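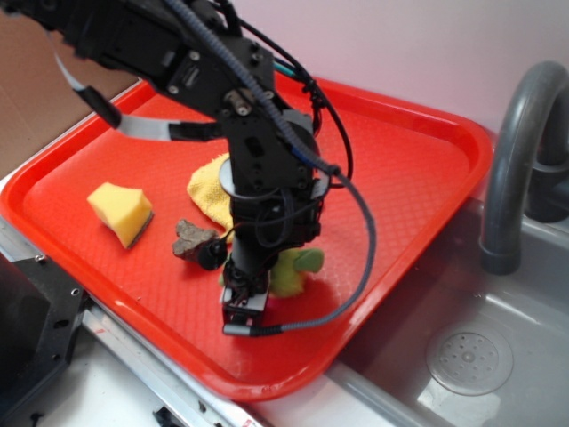
Thursday, late

Print this entry | E-mail this entry

Back at the bench by eight. Coffee bad, heater worse. Target for the toy kitchen set is 2,000 episodes and when I left last night we had 1,115, so no long lunch for me.

Tray day again. Red tray next to the sink, four things on it: sponge, rock, yellow cloth, the lime green plush. Milovan wanted the rock in. I said the rock was a silly idea and I was wrong, I wrote that on the whiteboard so he can stop bringing it up. The model needs things that don't give at all next to things that do. Sponge squashes, cloth folds, plush does whatever it likes, rock just sits there.

Rules as of this morning, writing them here because the shared sheet keeps getting edited:
- arm starts above the tray, gripper straight down
- one object per episode, prompt typed BEFORE the arm moves
- shuffle everything after each one, no lining up
- fumbles stay in if you recover. If you give up, tag it and go on

Tia did the first block while I fixed the naming script. She is much smoother than me on the leader arm. Too smooth maybe? Her reaches all come down the same path, same little pause at the end. Slavica looked at the plots and said if we train on Tia alone we get a Tia and nothing else. So we swap every half hour now. I'm jerky, Milovan is slow, should average out to somehting.

Plush is still the worst. Grab a lobe and it swings, grab the middle and the fingers slide off the fuzz. Lost three in a row before ten and said a word that is probably on the audio. Do we even keep the audio? Ask Azra.

Cloth is hard in a different way. Never the same shape twice. Good for us I guess, bad for my wrist. I keep wanting to flatten it before the next run and I have to make myself just drop it and leave it in a heap. Tia caught me tidying twice. Also the arm hides half of it from the side camera whenever it comes in from the back. Slavica says leave it, the policy will have the same problem on the day so it may as well learn it now. Fine.

11:40, stopped for the cable. Braided one was catching on my sleeve when I reached in to shuffle, so I rolled the sleeve up and that was the fix. Engineering. Want more slack on the ribbon side too but not touching it mid-set, if I move anything up there the calibration goes and then it's the whole afternoon.

Lunch standing up. Call with Akyol at one. They want to know if 2,000 is enough and Azra said she'd tell them after the first training run and not before, which I liked. They asked could we do 500 more with a different counter. Azra said put it in writing. Erkley apparently does theirs with scripted motions, no person driving, and gets numbers we can't. Milovan went quiet, then gave a speech once we hung up. Scripted picks look great until somebody moves the sponge two inches etc etc. I agree with him but it was a long speech.

Afternoon slow. The prompts are drifting. I typed "put the yellow thing in the sink" and there are two yellow things. Sponge and cloth. Read back through the log and I've done that more than once, Tia too. So is it a bad label or a useful one? Real people talk like that. Slavica says split them off, keep them in their own folder, decide later. Have not made the folder. MAKE THE FOLDER.

Also found a run from earlier in the week where the prompt says rock and the hand goes for the plush, very confident, puts it in the basin, resets. Mine, judging by the jerkiness. Tagged it out. How many more like that? Only way to know is watch them all. Zorica offered to go through at double speed if I do her Trindden report, deal.

Good patch after four. Stopped thinking about it and the hand just went. Rock, rock, sponge, cloth, plush on the first try!! Milovan clapped. Then the save dialog hung and I sat there with my hand over the keyboard not breathing till it came back.

Didn't check the total before I left. Will look tomorow.

To do:
- folder for the yellow ones
- audio, ask Azra
- longer ribbon, but between sets
- sleeves
- Zorica's report, she wants it before lunch

Hand hurts. Bed.

Filed under: Bench Diary, Teleop, Kitchen Set

More recent entries
The leader arm squeaks and I have stopped hearing it
Flillotex visit, what they asked
Naming script, third attempt
May, mostly calibration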